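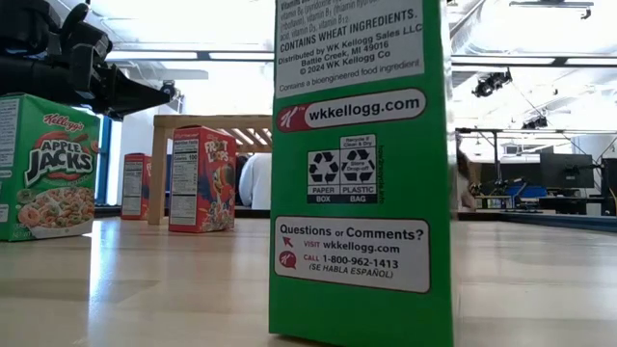 Ticket: Gorketier crashes to title after the chapter 4 cutscene

Status: open, waiting on Ovau
Game version: March patch
Platform: PC, also tried on handheld
Save size: 549 KB

Problem

Finish the bell tower fight, cutscene plays, screen goes black when the new party member is supposed to join. Music keeps going. Then back at the title screen, no error message. Autosave is from before the fight so I get to do the whole boss again. Every time.

Did not happen on the old version. My other file is past this part and loads fine.

Tried so far

1. Verified files. Nothing missing.
2. Turned off cloud saves, restarted. Same crash.
3. Skipped the cutscene. Same crash, just sooner.
4. Japanese voices instead of English. Got one extra line of dialog then black screen.
5. Capped framerate at 30. No change.
6. Removed the Grestoria costume pack. Game loads slower for some reason?? still crashes.
7. Full reinstall. Took all evening. Same.

Log

Last lines are always the same, "portrait set not found" and then it just stops. Full log attached, it's over 1,000 lines, the part you want is at the bottom.

Update, 9:40 pm

Support asked for party setup. Four members, nobody benched, item bag full at 200. Told me to sell some stuff so the bag isnt full and try again. Sold a bunch of potions. Got PAST the black screen once, new character joined, walked into the inn, crashed there instead. Reloaded, back to crashing at the cutscene. So maybe the bag, maybe luck.

Update, 11:15 pm

Found a forum post from somebody with the same thing on the Mladenović translation patch. I don't have that installed, never did. Their fix was deleting the portrait cache folder. Mine gets rebuilt on launch, deleted it twice, no differance.

Still need

- is the full item bag a known bug, yes or no
- a way to roll back to the version before March without losing the save
- can someone on your end load my save and try it, it's attached

Please don't close this one as duplicate, the other ticket is for the chapter 2 freeze. Not the same thing. I can send video if that's useful.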